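最終更新：2022年1月11日（火）
共有 4

手首カメラの画像から自分の体を消すと、深い箱の中の学習は良くなるか

nelu_chiriac
はじめまして。Nelu Chiriacと申します。日本語は勉強して長いですが、まだ変な表現があると思います。読みにくいところは指摘してください。

深い段ボール箱の中で物をつかむ作業を、模倣学習で行っています。使うカメラは手首の小さいカメラだけです。外から見るカメラは、箱の壁に隠れてグリッパーの先が見えませんので、やめました。

手首カメラには、自分の体がいつも映ります。指、サーボのケース、それからケーブルです。指とケースはカメラに対してほとんど同じ位置にありますが、ケーブルは違います。手首を回すとケーブルの曲がり方が変わり、画像の中で動きます。私はこれを学習の邪魔だと考えました。

そこで、次の方法を試しました。研究室の中では「Stoica」と呼んでいます。

まず、人が操作した記録から、自分の体に当たる画素を小さいネットワークで分けます。次に、その画素を一様な灰色で塗ります。方策のネットワークには、塗った後の画像と関節の角度を入力します。塗る処理は実行の時にも同じように行います。それ以外は、普通の行動クローニングと変わりません。

比べた条件は2つです。塗る条件と、塗らない条件です。記録は同じものを使い、学習の長さも同じにしました。

結果を先に書きます。学習に使った箱では、二つの条件に差がほとんどありませんでした。しかし、学習に使わなかった箱に替えた時、塗る条件の方がはっきり悪くなりました。私が期待したことと反対です。

悪くなり方にも特徴があります。箱の底に近づくところまでは問題がありません。最後に指を閉じる前、手首が壁の方へ少しずつ寄ります。そして指が壁に触れて、そこで止まってしまいます。塗らない条件では、この失敗はあまり見ませんでした。

同じような経験がある方はいらっしゃいますか。私の実験の間違いかもしれませんので、厳しい意見も歓迎します。

返信

hakozoko
興味深く読みました。確認させてください。学習に使わなかった箱というのは、大きさが違うのですか、それとも色や模様だけが違うのですか。

深さが違うなら、関節の角度に頼っている方策はそれだけで失敗します。塗る処理で画像の情報が減ったので、ネットワークが関節の角度の方を強く使うようになった、という説明が一番簡単だと思います。

返信

nelu_chiriac
ご質問ありがとうございます。書き方が足りませんでした。

箱は全部で4種類です。半分を学習に使い、残りの半分を試験だけに使いました。試験用の箱のうち、一つは深さが違います。もう一つは深さがほぼ同じで、蓋の折り目の位置とテープの貼り方が違います。

悪くなったのは両方の箱です。深さが同じ箱でも壁に寄りますので、深さだけでは説明できないと考えています。

返信

半田まめ
塗る処理に反対の立場から書きます。

自分の体は、邪魔な背景とは性質が違います。箱の中のように、壁も底も同じ色で模様が少ない場所では、距離を知る手がかりがとても少ないです。その時、指の先と壁の間の見え方は大事な手がかりになります。指の影が壁に落ちるのも手がかりです。Stoicaの処理では指を灰色に塗りますから、指の輪郭は残っていても、指の面に映る光の変化は消えます。

私は以前、別の作業で似た処理をして、同じように後悔しました。塗るならケーブルだけにして、指は残した方がよいと思います。

返信

gray_pocket
半田まめさんの意見に半分賛成、半分反対です。

指を残すのは賛成です。しかし、ケーブルだけを塗るという案も安全ではないと思います。ケーブルの形は、手首の回転の角度と関係があります。つまり、画像の中に関節の情報が入っています。灰色で塗っても、塗った領域の形は残りますから、情報は消えていません。消したつもりで消えていないのが、この種類の処理の困るところです。

本当に消したいなら、灰色の代わりに、他の時刻の画像から背景を入れるとか、領域の形を毎回ランダムに広げるとか、そういう工夫が必要です。

あと、分割のネットワークの精度は、試験用の箱でも調べましたか。暗い隅では、黒い部品と影の境目を間違えやすいです。もし壁の影まで塗っているなら、壁に寄る失敗はそれで説明ができます。

返信

nelu_chiriac
皆さん、丁寧なご意見をありがとうございます。順番に答えます。

半田まめさんへ。指の面の光の変化は、考えていませんでした。私は指を「位置が変わらないもの」と思い、情報がないと決めていました。位置が変わらなくても、明るさは変わりますね。これは私の考えが浅かったです。

gray_pocketさんへ。分割の精度は、学習用の箱だけで調べていました。昨日の夜、試験用の箱の記録を一枚ずつ見ました。ご指摘のとおり、隅の影が塗られている画像がありました。特に、壁と壁が合う縦の線の近くで多いです。ただし、失敗した試行の全部でそうなっているのではありません。影を正しく残していても壁に寄った試行が2回ありました。ですから、原因は一つだけではないと思います。

hakozokoさんへ。関節の角度を入力から外す実験も、これから行います。

返信

tsuru_m
横から失礼します。学習の道具は何を使っていますか。データの拡張の設定によって、結果が逆になることがあります。画像を少しずらす拡張を入れているなら、塗る処理とずらす処理の順番を教えてください。

返信

nelu_chiriac
道具はTastoniaを使っています。研究室で作っている学習用のコードです。公開はまだしていません。

順番は、塗る処理が先で、ずらす処理が後です。ずらした時に画像の端に空きができますので、そこも同じ灰色で埋めています。今書いていて気がつきましたが、端の灰色と体の灰色が同じですから、ネットワークには区別ができませんね。これは色を分けるべきでした。

返信

hakozoko
端と体が同じ色なのは、確かによくないです。ただ、私はそこが主な原因だとは思いません。実行の時にはずらす処理をしないのですから、端の灰色は現れないはずです。学習が少し難しくなるだけで、壁に寄るという決まった方向の失敗にはならないでしょう。

私はまだ関節の角度が怪しいと思っています。壁はいつも同じ側ですか。

返信

nelu_chiriac
いつも同じ側です。手首から見て右の壁です。学習用の箱では、操作した人が右に寄る癖を持っていた可能性があります。その人というのは私のことですが、右の壁に沿って下ろすと楽でした。

ですから、hakozokoさんの説も残ります。癖を関節の角度で覚えてしまい、画像で直すことができない、という形です。

返信

半田まめ
癖の話が出たので、それなら比べ方を変えるべきです。同じ記録を使うのは公平に見えますが、記録の中に壁から戻る動きがなければ、どちらの条件も戻り方を学べません。塗らない条件がたまたまうまくいっただけかもしれません。

わざと壁の近くから始める記録を追加して、もう一度二つの条件を比べてはどうでしょうか。

返信

gray_pocket
追加には反対しませんが、先に今の記録で調べられることを全部調べた方がよいと思います。記録を増やすと、何が効いたのかがわからなくなります。

最初にすることは、条件をもう少し細かく分けることです。体を全部塗る、ケーブルだけ塗る、指だけ塗る、何も塗らない。計算機の時間はかかりますが、人の時間はかかりません。

返信

nelu_chiriac
報告が遅くなりました。gray_pocketさんの案のとおりに、今の記録だけで条件を分けて、学習をやり直しました。影を間違えていた分割の方も、試験用の箱とは別の暗い箱で追加の印をつけて、直しました。

まず、ケーブルだけを塗る条件です。試験用の箱で、何も塗らない条件と同じくらいの結果になりました。良くもなく、悪くもありません。私の最初の考え、つまりケーブルの動きが学習の邪魔だという考えは、今の作業では支持されませんでした。

次に、指だけを塗る条件です。これは悪くなりました。壁に寄る失敗が戻ってきました。体を全部塗る条件と、失敗の仕方がよく似ています。半田まめさんの意見に一番近い結果です。

最後に、関節の角度を外した場合です。どの条件でも、つかむ前の動きがぎこちなくなりましたが、右に寄る傾向は弱くなりました。しかし、指を塗った条件では完全にはなくなりません。hakozokoさんの説も、一部は正しいと思います。

まとめて言いますと、指が見えることと関節の角度に頼りすぎることの両方が、壁に寄る失敗に関係しているようです。どちらがどれだけ関係しているかは、今の試行の数では言えません。

ケーブルについてもう少し書きます。私たちのアームでは、太い黒いケーブルが手前で高い弧を描いて、グリッパーのすぐ左を通ります。その横に、ほつれた編みの線の覆いがあります。繊維の一本一本が光を受けて、分割のネットワークはそこの境目がとても苦手です。サーボのまわりの緑のLEDも、学習の初めの頃は体と認識されず、灰色の中に緑の点が残っていました。箱の隅に貼られたテープにも緑の部分がありますので、両方が画像に入る時は特に注意して印をつけました。
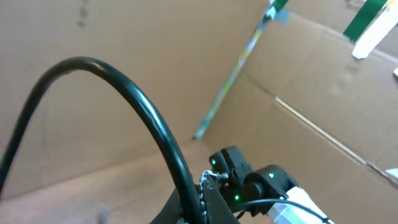
tsuru_m
条件を分けた結果、とても参考になりました。一つだけ気になるのは、ケーブルを塗っても変わらないという部分です。ケーブルの固定の仕方を途中で変えた場合は、どうなりますか。学習の時と実行の時でケーブルの通し方が同じなら、塗っても塗らなくても差が出ないのは当然です。差が出るとしたら、アームを分解して組み直した後だと思います。

返信

nelu_chiriac
ご指摘のとおりです。今回の比較では、ケーブルの通し方を一度も変えていません。ですから「ケーブルは邪魔ではない」と一般に言うことはできません。「通し方が同じなら、塗る利点は見つからなかった」と書くのが正確です。最初の投稿の題名も、少し大きすぎたと思います。

組み直しの実験は予定に入れます。5月に、Findardの建物にあるもう一台のアームへ移りますので、その時に自然に試すことができます。

返信

hakozoko
tsuru_mさんの点は大事ですね。逆に言うと、塗る処理の価値はそこにあるかもしれません。一台の中で比べると損しか見えませんが、複数の台の記録を混ぜる時には得になる可能性があります。

ただ、関節の角度の件は「一部は正しい」で終わらせないでほしいです。角度を外すとぎこちなくなるのは、速さの情報も一緒になくなるからではないですか。角度にノイズを入れる方が、比べ方としては素直だと思います。

返信

gray_pocket
ノイズを入れる案には慎重です。ノイズの大きさという調整の項目が増えます。都合のよい大きさを選んでしまう危険があります。やるなら、試験用の箱の結果を見る前に大きさを決めて、このスレッドに書いておいてください。

返信

hakozoko
それは同意します。先に書くべきです。

返信

nelu_chiriac
わかりました。試験の前に、ノイズの大きさをここに書きます。大きさは2種類にします。小さい方は、関節の読み取りのばらつきと同じにします。大きい方は、学習用の箱だけを見て、動きが崩れ始める手前に決めます。試験用の箱は、決めた後まで使いません。

それから、箱についてです。今の箱は全部、部品の店のIndbyから届いた段ボールで、紙の色が似ています。白い箱や、内側に印刷がある箱では、指と壁の見え方の関係が変わると思います。違う種類の箱を持っている方で、深さと内側の色を教えてくださる方がいましたら、同じようなものを探してみます。

返信

半田まめ
内側が白い箱なら、指の影がもっとはっきり出るので、指を塗った時の損が大きくなると予想します。外れたら教えてください。うちにあるのは浅い菓子箱だけなので、今回の目的には合わないと思います。

返信

tsuru_m
靴の箱はどうですか。深さは足りないかもしれませんが、内側が白いものも黒いものもあります。縦に立てて使えば、けっこう深くなります。

返信

nelu_chiriac
縦に立てるのはよい案です。手首が入る幅かどうか、測ってから返事をします。

返信

お問い合わせ ｜ © 2022 掲示板運営 ｜ ページの先頭へ戻る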